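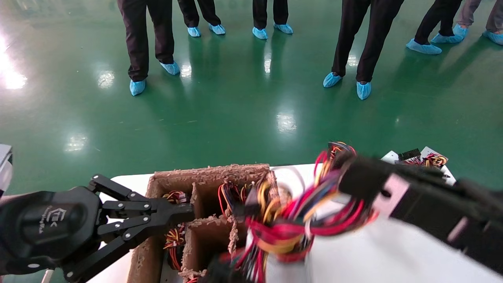

Right arm above the divider box, left one reaching into it. View from the head cam.

flodgate_tech
Posted 03/04/2025

So I look after the two-arm cell on our wire sorting table, and I need some opinions before I tear the right gripper down again. It's the black two-finger kind with the flat linked plates and silver screws, same on both arms. The left one has been a dream. The right one keeps coming up with a whole fistful of leads when I want one little bundle. You can see it in the pic, that's a big tangle of red, yellow, orange, blue, you name it.

What I've done so far: snugged up every screw on the linkage, re-zeroed the open position, and dropped the close force from 53 to 40 percent in the settings. It got a bit better for a day and then went right back. Counter on that gripper says 1,826 cycles since I last had it apart, so I don't want to believe it's worn out already!

Any ideas?

Rikolura
Forget the gripper for a minute and look at your box. Those top edges are all torn up and fuzzy. We ran cardboard dividers on ours for way too long and the fibers got into everything, including the finger joints. Blow the links out with air, wipe them down, and get yourself a plastic tray. Mine stopped acting up the same afternoon.

savlow88
Gotta disagree with Rikolura. Fuzz makes a gripper slow or sticky, it doesn't make it grab ten wires. If the left hand has the same fingers and works out of the same box, then the box isn't the problem. I'd check how deep the right arm goes before it closes. If your table height got re-taught a hair too low, the tips dive into the pile and of course you get a handful.

Rikolura
Same box, sure, but is it the same compartment? Look at how the wires spill over the partition by the left gripper. The heaps aren't equal. And I didn't say fuzz was the only thing, I said start there, it takes five minutes and an air hose.

flodgate_tech
OK so both of you made me go look. Approach height on the right arm is 14 mm lower than on the left. I have no memory of setting that, haha. And yes, there was brown crud in the joints when I put a light on it (on both sides though, so savlow gets a point too).

Haslinger
Before you just copy the left value over, check the mounting. We had a wrist that sat crooked after somebody swapped fingers, and the guy before me had "fixed" it by teaching every point low. Raise the height without fixing the mount and you'll be picking air. Thaddäus Pichler at our shop makes everybody write the offset on a piece of tape on the arm now, and I used to roll my eyes at it.

Also, what are you using on the screws? Those small ones walk out on mine if I only snug them.

flodgate_tech
Nothing on the screws, just hand tight. I guess that's the next thing.

savlow88
Blue threadlocker, tiny drop. Don't let it run into the pivots or you'll be back here with a new thread.

Haslinger
What he said. Purple if the screws are really tiny, blue was a pain to get back out of ours.

flodgate_tech
Update: pulled the right wrist, cleaned the mating face, put it back square, and brought the height up in small steps till it quit digging. Purple on the screws. Did 308 picks after lunch and had to stop it twice for a double grab, which I can live with for now. Keeping the cardboard until the new tray shows up, sorry Rikolura!

Rikolura
Fine, but at least trim those edges with a knife in the meantime. And vacuum under it when you do.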